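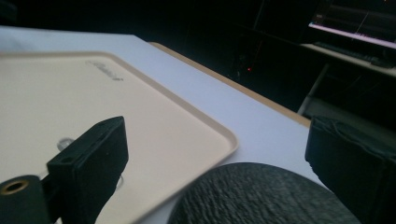
Agosto, 16h40. Segunda sessão com o kit da Prumano (pinça manual + software Clesto), emprestado para avaliação. Escrevo antes de falar com o Adelino, para não amaciar nada.

O folheto promete "mais de 500 demonstrações por turno com um único operador". Gostava de conhecer esse operador. Ao fim de meia hora já me doía o polegar, e a Graciela queixou-se do mesmo sem eu lhe ter perguntado.

**Peças de hoje**

- transparentes, em cima do tabuleiro creme
- a escura enrugada, pousada na mesa branca

Escolhi-as de propósito. A demo da Prumano foi feita com cubos coloridos, e com cubos coloridos até a nossa velha Titus parecia esperta. Com as transparentes quero ver se o Clesto separa o contorno do fundo claro. Com a escura a dúvida é outra: dedos pretos, peça preta, pouca luz. O fornecedor diz "robusto a qualquer iluminação" - frase que não vem acompanhada de um único valor em lux.

**Notas soltas**

- O gatilho tem folga. A Fereshteh acha que é do nosso exemplar, eu acho que é do projeto. Pedir outro para comparar.
- A calibração demorou três tentativas. O manual fala em "um clique".
- Exportação: o formato é deles. Há conversor, mas só na licença anual. Isto devia estar na primeira página da proposta e está no anexo 2.
- A pega é confortável, reconheço. Melhor que a da Lindgren, que pesava na ponta.

A Fereshteh quer repetir tudo com as luzes do teto acesas. De acordo, desde que se guardem também as gravações no escuro e não se misturem as pastas, como da outra vez.

O Nektarios perguntou se dá para recomendar a compra. Por mim, não com o que tenho. Falta treinar com os nossos dados e correr no braço, e até lá o que temos é um gravador de vídeo caro com gatilho.

**Pendente**

- Adelino: perguntar o preço dos dedos sobressalentes
- Graciela: registar os tempos reais por demonstração, com pausas incluídas
- eu: responder à Roya Shirazi (comercial da Prumano) e pedir os dados em bruto da demo. Já pedi uma vez, mandaram-me um vídeo com música.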